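Giltbridge Student Robotics Board > Manipulation projects > Team threads

Thread: Otby handheld demos - pads slipping, class project, need opinions before demo day

gsemaan
2026-08-19

ok so quick background for anyone who didnt read the last thread. We're the Otby team, summer section of the manipulation class. Project is teaching a two-arm policy to pick up a small part, turn it end for end and set it back down. No teleop, we do the demos by hand with the two handheld grippers and train on that. Target is 100 good demos before we touch the actual arms. We're at 15.

Problem is I throw away way too many. Part gets picked up fine on the left, then when I bring the right one in for the handoff it rotates in the jaws and the whole thing is junk. Sometimes it just squirts out. Carla thinks its the pads. Ziad thinks its me. Ms. Stöcker says write down what you think the failure is before you change anything, which, fair, so this is me writing it down.

Stuff we already checked
- finger alignment, both grippers close square
- tracking, marker plates tight, no jumps in the log
- cables, had one pulling on my right wrist, looped it over the hand now and its better

Start pose we're using at the moment, part in the middle, one gripper each side, jaws open:
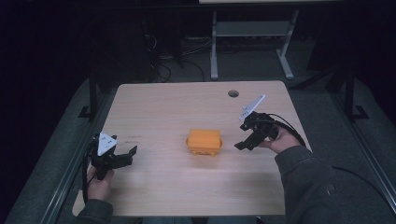 Heike Kettler
What's the angle on your right hand when you come in? On our team the handoff got a lot less bad once both people doing demos agreed on one approach angle and stuck to it. We had one person coming in flat and one coming from above and the policy learned something in the middle that did neither. Before you blame pads I'd look at whether your 15 even look like each other.

gsemaan
from above and a bit from the side. but yeah I havent compared them properly. I just go by whether the part ended up turned around

zkaraki
this is what I said. it's technique. she rotates her wrist WHILE closing. you can hear me say it on the audio in like half of them

gsemaan
we dont record audio ziad

zkaraki
well I said it

Carla J
Not technique. Or not only. I did a run of demos too and mine slip the same way, and I don't do the wrist thing. The one thing we share is the fingers. Pads are old, they came out of the class bin, who knows how many sections used them before us. Rubber gets dust on it, it stops being grippy, end of story. I want to swap them and do the same 15 again.

Heike Kettler
Swap them if you have spares but then you've changed the look of the gripper in the wrist camera too. Are you keeping the old demos?

Carla J
...hadnt thought about that

Heike Kettler
It's probably fine with only pads. Just tag which demos are old pads and which are new. We didn't tag ours and then couldn't untangle it.

preduvville_nate
Other section here (Preduvville). Same handhelds I think. Do you wipe the fingers between sessions? We do it every time we set up, tape roll first to pull the lint off, then a damp cloth, let it dry. Takes 2 minutes. Our drop rate went down but we also got more practice in the same week so dont quote me

gsemaan
we do not wipe them lol. is it in the handout??

F. Stöcker
Page two, under setup.

gsemaan
ok

zkaraki
LOL

gsemaan
anyway went and pulled the wrist camera view to have something to look at while we argue. You can see the pads pretty well in this one.

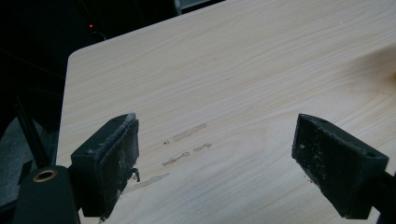
Finger pads from the wrist camera, before cleaning. Dust on both faces, left one frayed along the top edge.

Carla J
Look at the left pad. Look at it. I rest my case. theres a bit of fuzz hanging off the bottom

preduvville_nate
oh yeah thats a tape roll situation. and the top edge on the left is worn enough that I'd replace and not clean. If the edge is going then you get contact on a strip and not the whole face, and a part can pivot on a strip. Thats your rotation maybe

zkaraki
or she pivots it with her wrist

Carla J
Both can be true Ziad

zkaraki
sure but one of them costs money

preduvville_nate
pads are cheap, cut them from sheet. double sided tape on the back. dont use superglue we did and it was awful to get off

Heike Kettler
Separate thing. There are gray marks on the wood between the fingers. Are those in all your demos? If they're always in the same spot and you always put the part in the same spot, the policy can learn "go to the marks" and never look at the part. It would look great on your table and fall apart as soon as anybody moves it.

gsemaan
oh no

gsemaan
I mean. we do always start in the middle

Carla J
I don't buy this one. The marks are so faint. The part is bright orange on pale wood, why would it pick the faint thing over the obvious thing?

Heike Kettler
It doesn't pick, it uses whatever works. With the start position fixed, all of it works equally well, the marks, the wood grain, the table corner. I'm not saying it IS doing that. I'm saying you can't tell with the demos you have.

Carla J
Ok but then cleaning the table doesn't fix it either, it'd use the grain

Heike Kettler
Right. Moving the part fixes it. Clean the table because it's nice to have a clean table.

zkaraki
saab team had exactly this. theirs went to the same spot with no part there. closed on nothing, did the whole handoff in the air, put nothing back down. very smooth

gsemaan
I saw that video, it was kind of beautiful

F. Stöcker
Heike's point is a good one and belongs in your report whichever way it comes out. Ghada, what would you have to do to find out?

gsemaan
train on what we have, then put the part somewhere else and see where it goes? we have 15 so it'll be a bad policy but it only has to be bad in the right direction

F. Stöcker
Try it. Write the prediction down first.

gsemaan
prediction: goes to the middle. im sorry team

zkaraki
prediction: goes to the middle and then rotates its wrist while closing

Carla J
You're not going to let this go

zkaraki
no

preduvville_nate
For start positions we put a grid on paper, laid it down, set the part, slid the paper out. Annoying but you get decent spread. And rotate the part too, not only shift it. Ours was always facing the same way for the first batch and it had no idea what to do with it sideways

Carla J
Doesn't rotating make the handoff different though? Ours has the little tabs on the ends, left jaw takes one end, right takes the other. If its sideways I have to reach across myself

preduvville_nate
small rotations then. dont go all the way around. you want it to cope with sloppy placement, not with everything

Heike Kettler
Disagree slightly, I'd do at least a few big ones. You'll find out at demo day that whoever sets the part down for you sets it down wrong.

preduvville_nate
if you've got 100 demos total I would not spend them on big rotations. thats my whole opinion

Heike Kettler
Fine, a handful. We ended up at 117 and were glad of the extra.

gsemaan
ok plan, shout if its dumb

1. tape roll + damp cloth on all four fingers, tonight
2. cut new pads for the left gripper at least. Carla has sheet
3. wipe the table
4. train on the 15 as is, move the part, see where it goes (prediction above)
5. start the count over with new pads, part moved every time, small turns, a few big ones for Heike
6. I come in with the right hand from above, stop, THEN close. no wrist. Ziad gets to watch and is allowed to say it out loud

Carla J
Starting the count over hurts but ok. Do all four pads, not only the left. If one side is grippy and the other isnt you'll get a new weird slip and we'll be back here

gsemaan
all four then

zkaraki
keep the old 15 in a seperate folder dont delete them

gsemaan
renamed it old_pads_do_not_use

Heike Kettler
Put the date in the name. You will have three of those by November.

gsemaan
back, did step 4 while Carla was cutting. Moved the part a hand's width to the left. It went to the middle. Both arms. Closed on nothing

zkaraki
did it rotate the wrist

gsemaan
...little bit

Carla J
New pads are on all four. Tape is holding so far. Squeezed the part by hand and tried to twist it out and it does not want to move, way better than before. First real batch tomorrow, I'll post how many we toss

preduvville_nate
post the tossed ones too, I want to see if its the same slip

gsemaan
will do. also can somebody tell me which bin the sheet rubber goes back in, the label fell off

F. Stöcker
Second shelf, left. And please put a new label on it.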